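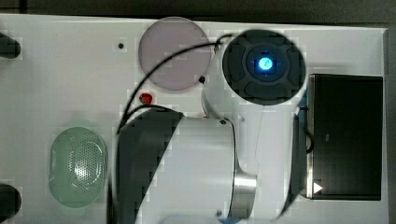 Zalovlow Tabletop Things

README for the object list and label files, revised April

What you are getting

Zalovlow is a list of 57 small household objects, with labels for what they are, what they look like and where they belong when a table is cleared. The objects are the kind that end up on a flat white surface and stay there: discs, boxes, lids, cups, a few lengths of cable. The list was drawn up at Bendivthorpe and the label scheme was taken over, with changes, from an older one called Petero.

Please read the section on doubtful labels before using any of it. I wrote most of the labels and I would not trust all of them.

Files

objects.csv: one row per object, with a short name, a shape word, a colour word and a "see-through" column
places.csv: where each object is supposed to go when the table is tidied
layouts.csv: 40 tabletop layouts, listing which objects are out and which are touching
disputes.txt: the arguments, in the order we had them
CHANGES.txt: incomplete before version 5

All text is UTF-8. Commas inside names are quoted. There is one row with a trailing space that breaks naive matching on the short name, and I have left it alone because two people's scripts now depend on it.

How the names were chosen

Petero named things by use. A flat round thing was a coaster if somebody put a cup on it. I was never persuaded by this. A frosted disc can be a coaster, a small plate, a lid that has lost its pot or an offcut from something else, and a look at it from above will not tell you which. In Zalovlow the short name says only what can be checked with the thing in front of you, so most of Petero's coasters are now "disc". The old name is kept in a column called petero_name for those who want it.

Boxes had the same trouble. Petero had eight sorts of box according to contents. We have "box" and a colour. If you need to know what is in one, the list is no help to you, and I doubt Petero was either.

Colour words

The colour column has caused more argument than everything else together. Pale things on a white table are the worst. The same translucent disc has been written down as grey, pink, lavender and clear by different people, and by the same person before and after lunch. Ebrahimi's colour chart was supposed to settle it. It was printed, and the printed chart does not match the chart on screen, so it settled very little.

We now allow two colour words per object, separated by a slash. Read "grey/pink" as a shrug. It does not mean the object has two colours.

The see-through column

Values are no, partly and yes. "Partly" covers frosted, smoky and tinted, which are different things and ought to have been kept apart. An early attempt at a five-step scale was dropped when no two people could agree on steps two to four. If your work depends on how much light gets through, measure it yourself.

Layouts

Each layout is a plain list of what is on the table and what touches what. There are no distances. A cable that passes over an object without resting on it is marked "over", and one that rests on it is marked "on". Seen from straight above, the two are hard to tell apart, and 36 of the 40 layouts were labelled from above. Where a cable crosses something, treat "over" and "on" as the same value unless you have a side view of your own to check against.

The layouts are also tidier than any table I have worked at. People knew they were being written down and spaced things out. I would be wary of any claim that does well on these and then says something about ordinary clutter.

Where things belong

places.csv gives one home for each object: tray, shelf, drawer, bin or stay. It was filled in by consensus, meaning that the people who cared least gave way first. "Stay" is meant for things that are part of the working surface. In practice it also became the answer for anything awkward to put away, cables above all.

I do not believe there is one right place for most of these objects. Score against this column if you must, but say so in your write-up.

Doubtful labels

All discs: the shape is fine, the colour is not.
Lids: some may be saucers.
Dark boxes: "black" was used for anything from charcoal down.
Short cables: where only part of a cable showed, it was sometimes entered twice, once for each end. Petero did this throughout and we have probably not caught every case.
Cups: the handle column is blank for cups whose handle faced away. Blank does not mean no handle.

Not suitable for

Estimating size or weight. Identifying materials. Deciding whether a table is "clean", a word I asked to have removed from the file headers and which survives in one of them.

Corrections

Send the row, the value you think is wrong and what you looked at to decide. Corrections to colour words go into disputes.txt and stay there until a second person agrees, so expect a wait.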